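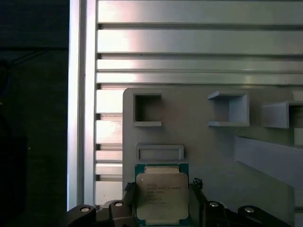

So the old workstation is back together, it boots, and I have thermal paste on a sweater I like. I've been promising an update on the Arkance project since March and a few of you have been very patient in the comments, so let's do it!

For anybody new: Arkance is what I named the big tower under the desk in my sewing room (it came with that name on a sticker inside the side door, and I liked it too much to change it). It holds our family photos, all my scanned patterns, the music, the movies, and a backup of everybody's laptops. It also turns my raw quilting videos into files small enough to upload, and that last part is what finally broke me. I had one video in February, just me talking through a binding, nothing fancy, and it took 908 seconds to convert. I know the number because I sat there and watched the little counter with a bowl of soup. The whole video was shorter than the soup.

I started out pricing new computers like a normal person. Then I saw what I'd spend to get the same amount of drive space and the same pile of memory slots, and I closed the tab. The tower is an Anitz, which you have probably never heard of, and it is built like a filing cabinet. Everything in it opens with latches. There's a funny hinged bracket that swings the drives out of your way so you can get at the board. I wasn't ready to send it to the recycling center when all it needed was more muscle.

What I hadn't understood until I read up on it is that these old workstations were usually sold with several choices of processor, and the ones that were painfully expensive back then are now the price of a pizza night. Businesses retire a room full of servers and the chips get pulled and sold off by the tray. I'd gotten the cheap one when I bought the tower used. The nice one, the Xeon that somebody's accounting department once paid a small fortune for, cost me $33 at Aasen Surplus over in Prernanwood.

If you live anywhere near Prernanwood and you haven't been to Aasen, please go. Bring a jacket, it's freezing in there. It's one long building behind the tire place and there are shelves to the ceiling of keyboards, power bricks, rack rails, phones, those beige label printers, everything. The small parts are up front behind the glass. The chips come in clear plastic clamshells with a strip of masking tape and the model number in ballpoint. I'd written mine on my hand. I made the man at the counter read it back to me off the metal while I checked my hand, and then we traded and did it the other way, because the printing on those lids is tiny and I'd left my good glasses in the car. Pulled parts there get a two-week exchange if it doesn't boot, no refunds, so I figured I'd get it in that same night.

I did not get it in that same night.

First I had to find out if the board would even accept it. Fitting in the socket is only half the story. The board has its own built-in software (the BIOS), and if that's older than the processor, it may just sit there with a black screen and make you feel terrible about yourself. You have to update it BEFORE you pull the old chip, while you still have a computer that turns on. I can't say this loudly enough. I'd read it on three different forums and I still had the screwdriver in my hand when I remembered.

The update needed a USB stick formatted a particular way. I own a mug full of USB sticks. The first one I tried was full of wedding pictures, not ours, and the next wasn't recognized by anything, and then I found one shaped like a pineapple that worked perfectly. The update ran for a few minutes with a progress bar that stopped dead in the middle, and I stood in the hallway so I wouldn't touch anything. It restarted on its own, the new version number was right there in the corner, and I went to bed.

Next morning, coffee, the good lamp, dining table cleared. I put down an old cotton tablecloth first, and then took it away again after I read you shouldn't work on fabric if you can help it (static). So, bare table. I shut the tower down, unplugged it, held the power button in for a few seconds to drain whatever was left, and carried it out there. It weighs as much as a medium dog.

The heatsink was the scary part for me. It's held on by spring screws at the corners and you're supposed to loosen them in an X, a little at a time, like lug nuts. Fine. Then you lift, and nothing happens, because the old paste has turned into something like dried caulk. If you yank straight up, on some kinds of boards you can pull the processor right out with it. Mine has a locking frame over the chip so that wasn't really a danger, but I'd watched the videos and I was spooked. What worked was running the computer for a while beforehand to warm everything up (yes, that meant putting it back together and plugging it in again) and then twisting the heatsink gently side to side until it let go. It made a noise like a boot coming out of mud.

Cleaning took longer than anything else. I used rubbing alcohol, the strong kind, and coffee filters because they don't leave lint. I went through a stack of them. The old paste comes off gray and then less gray and then you think you're done and you wipe once more and it's gray again. I have a very clean heatsink now.

And then the swap itself, which was about as dramatic as changing a watch battery! There are 2 levers on this socket, one on each side, and they have to be opened in a certain order. It's stamped right into the metal next to them, and I had squinted at that stamp for a good while before I realized it was telling me which one goes first. The frame lifts, the old chip comes out by its edges, the new chip goes in by its edges. You match up the marked corner with the mark on the socket, and you look at the little notches along the sides, and you set it down. No pushing! If it wants pushing, it's turned wrong. The pins in the socket on this kind of board are thinner than my finest needles and I'm told that if you bend one you'll be fixing it with a magnifier and a lot of bad language. I held my breath for that entire step and then had to sit down.

(The flat gold pads on the underside are very pretty, by the way. I wasn't expecting pretty. I turned it over under the lamp for a while, being careful to keep my fingers off them, and I'm now wondering about a quilt block.)

Levers down in the opposite order. They take more force than you want them to. There's a creak. Everybody on the internet says the creak is normal and I'm passing that along to you, because I stopped halfway and went looking it up with one hand.

Thermal paste: people have such strong opinions about this. A pea, a line, an X, spread it with a card. I did a pea, thought it looked stingy, and added a second pea, and that's how I ended up with some on my sweater and some on the lamp switch. It's a big lid on these chips compared to the little desktop ones, so I don't feel too bad. The heatsink went back on in the same X pattern, a few turns at each corner and around again until the screws stopped by themselves.

I plugged it in. The fans came on full blast, like a hair dryer, and the screen stayed black. I counted to ten and then I counted to ten again. It shut itself OFF. I said a word. Then it turned itself back on, quieter this time, and there was the logo, and after that a polite message telling me the processor had changed and to press F1. I've never pressed a key so happily.

I left it converting video all afternoon with a temperature monitor open in the corner, and it settled at a number everybody seems to think is fine. The fan is a little louder than before when it's working hard, and I can hear it over the iron but not over the machine. When it's sitting idle I can't tell the difference at all. I reran my binding video too, and I'll put the times in a separate post once I've done it with a few other files, because one video isn't a fair test and I know some of you will want the settings. It's a lot faster. I didn't have time for soup.

What I'd do differently: get the glasses out of the car. Take a picture of the cables before unplugging anything, because I had two left over that looked identical and one of them was the front USB ports. Buy more coffee filters than you think. And I'd have ordered a new battery for the board while I was in there, the coin kind, as it's the original and the clock was off by hours when it came back up.

I also picked up extra memory at Aasen on the same trip, 3 sticks, which I thought was a bargain until I got home and learned this board wants them in even groups. So that's another drive to Prernanwood. I'm not sorry. They had a box of old ribbon cables in every color of the rainbow near the register, and I've been thinking about those ever since.

The old processor is in the clamshell the new one came in. I put fresh tape on it with the model number, and it's in the button drawer for now. If anyone has an older tower that could use one, leave me a comment with what board you have and we'll see if it matches.

Next post is back to fabric, I promise. The flying geese are cut and they've been sitting on the ironing board this whole time.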